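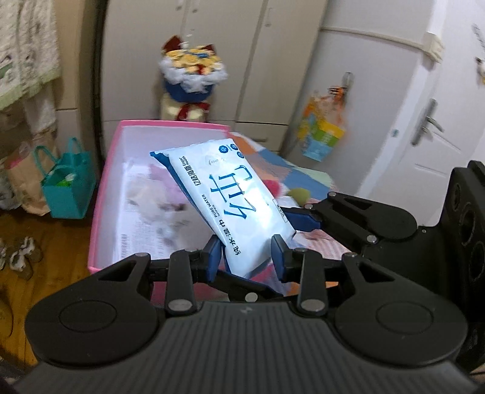 Irnex a écrit : perso j'ai fait le trajet en juillet, prends le bus de nuit, pas le train.

Bus de nuit ou train pour Lurnlow ?
posté le 02/12/2022

Bonjour, on part à 4 avec sacs à dos. Le train est complet sauf en première, hors budget. Bus de nuit = fatigant ? Et la gare routière, loin du centre ? merci d'avance

Irnex
Donc oui, bus. 27 euros par personne, sièges qui s'inclinent, une pause vers minuit. Prévoir un pull, la clim est à fond. Réserver au guichet Zilura, leur site plante tout le temps. La gare routière est à 800 m du centre, à pied ça se fait trés bien.

Kabbaj
Bof. Moi pas dormi du tout. A quatre regardez plutôt le minibus partagé, il vous dépose à l'hotel. Faut demander le prix avant de monter.

zil628
jamais pris mais le train est plus joli je crois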